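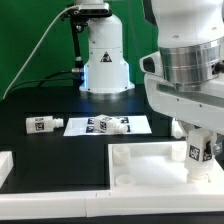

*White robot arm on a black tabletop, with a camera unit mounted at the top.*

October 16, 2019

Ebony Ngata has operated Flollia, a studio for custom and personalized gifts, since leaving the stationery trade. The studio accepts 292 commissions a year and keeps a waiting list for the remainder. She spoke with the Plutetti newsletter about how a commission is handled.

Most requests, Ms. Ngata said, arrive with a date attached and very little else. "A client will write that the birthday is in three weeks and that the recipient likes birds. We then ask for two stories about the person. The stories are what we work from."

Each order is assigned to one designer, who prepares a sketch for approval. Revisions are limited to two rounds.
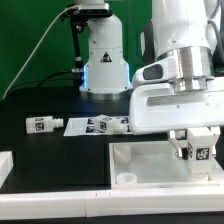 Leonie Prendergast, the senior designer, introduced that limit after a retirement gift went through eleven drafts. "The family returned to the first one," she said. "It was a map of his mail route, with every dog marked on it."

Prices begin at $700 for a framed piece. The largest order to date, a hand-bound book of letters for a wedding anniversary, came to $2,150. Ms. Ngata does not offer discounts for public figures, although she confirmed that several have been clients. "We do not announce who they are. A gift is a private matter until the recipient decides otherwise." 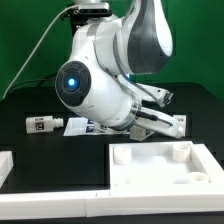

The studio will close its order book for the holidays in the first week of December. Ms. Prendergast asked that clients supply the correct spelling of all names in writing. Lettering is done by Gobnait Ó Dubhghaill, whose own name, Ms. Ngata noted, has been misspelled on three deliveries this year.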